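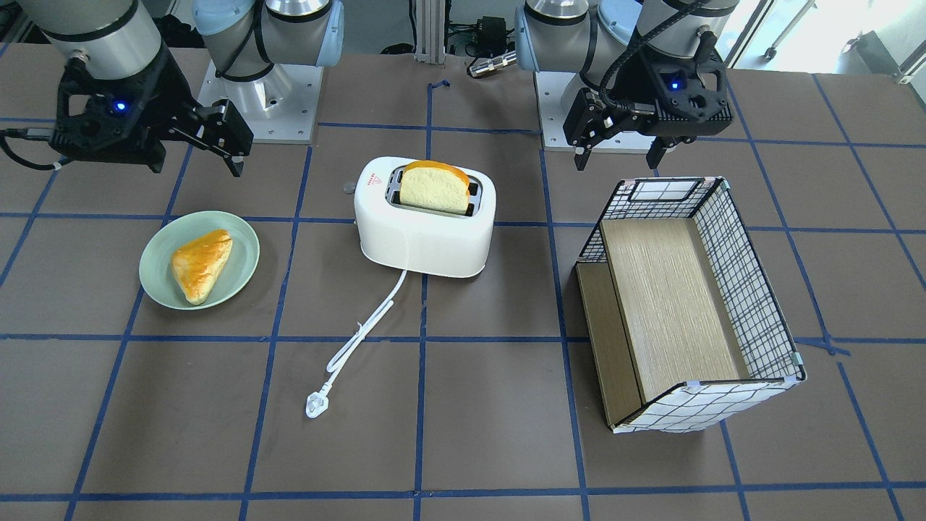 Breakfast things on the table: a slice of bread in a white toaster, and a golden pastry on a pale green plate.

Why does bread turn into toast?

Have you ever stood in the kitchen in your pyjamas, waiting and waiting for the toast to pop up, and wondered what on earth is going on in there? Bread goes in soft and pale, and a few minutes later out comes something brown and crunchy that smells so good it can bring people down the stairs. It is the same slice of bread, so what has happened to it?

Let's start with the bread before it goes anywhere near the toaster. Press a fresh slice gently with your finger and it squashes down, and then (if it's nice and fresh) it slowly puffs back up again. The soft middle part is called the crumb, which is a funny name for something so big, and it is full of tiny holes. They were made by bubbles of gas when the dough was rising. There is a lot of water hiding in the crumb as well. You can't see it and it doesn't drip, but it is what keeps the bread soft.

The outside is the crust. Look at the slice in the picture and you'll see that the crust is orange-brown along the top while the crumb is pale yellow. That's a clue! The outside of a loaf gets much hotter in the oven than the middle does, and hot, dry outsides go brown. So a crust is a little bit like toast already.

Now for the toaster. Inside most toasters there are thin wires, and when electricity runs through them they get so hot that they glow orange. The heat travels across the gap to the bread without the wires having to touch it, in the same way that you can feel the sun on your face even though the sun is a very long way off.

First of all the heat dries out the surface of the bread. The water near the outside turns to steam and floats away, and that is why the outside of toast goes crisp. Then, once the surface is dry and really hot, the browning begins. Bread has tiny amounts of sugar in it, and something called protein too, and when these get hot enough together they change into lots of new things with new colours, new tastes and that wonderful smell. Scientists call it the Maillard reaction. You say it "my-yar", and it's a very good word to bring out at breakfast.

What about the pastry on the plate? It has a shiny orange-brown top and paler edges, and pastries like that get their colour in much the same way. Bakers often brush a pastry with beaten egg before it goes in the oven. Egg has plenty of protein in it, so it helps the top to brown and gives it a lovely gloss.

If toast stays in too long it goes past brown and turns black. Black toast tastes bitter, and scraping it with a knife over the sink only helps a bit, as my grandad Stojan Kelmendi found out on most mornings of his life.

Something to try at home

You will need 3 slices from the same loaf, a toaster, and a grown-up to work it with you.

Leave the first slice just as it is. Ask your grown-up to toast the second one lightly, and the third one until it is a good deep brown. Let them cool for 2 minutes and put them in a row.

Now tap each slice with your fingernail and listen. Smell them, and then have a nibble of each one. Which is the sweetest? Which is the noisiest? You could draw them in order, from palest to darkest, and write a word for the taste under each.

One important thing: never put a knife, a fork or your fingers inside a toaster, even if the toast is stuck. Call a grown-up, who can switch it off, unplug it and let it cool down before getting the toast out.

Then you can eat your experiment, with butter if there is any left.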